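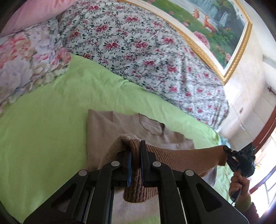

Hello! I'm Thảo Ninh and I look after the service side of things at Kistix, where we fit and maintain fire alarms and sprinklers on small ships and workboats. I'm after a marine fire safety technician to join us at our Liltside workshop, starting in November if we can manage it.

You'd be out with me or Hiếu Đinh most mornings, testing detectors, checking pipework for rust, swapping tired hoses and (sorry) crawling into some very tight corners. Afternoons tend to be back at the bench, servicing extinguishers and writing up certificates. We did 828 extinguishers last year, so you'll get quick at it! Now and then we go over to the Fanwood yard for a refit, and those are my favourite weeks, even with the 6 am start.

I'd love you to have a couple of years with alarms, plumbing or ship's electrics. Any one of them will do and we'll teach you the rest. You'll need a driving licence, a head for ladders and handwriting that a surveyor can read. Sea legs are handy but most of our boats are tied up.

Pay depends on what you bring, so let's talk about it. There's a £2,000 joining payment once you've passed your trial period, your courses are paid for, and I'll put £100 towards boots of your choice because the standard ones gave me blisters for months.

To apply, send me a CV and a few lines about a job you fixed that you were pleased with. No need for a fancy letter. Duyên Đào in the office can sort out a visit if you fancy a look round first – mornings before ten are best, while the van's still here.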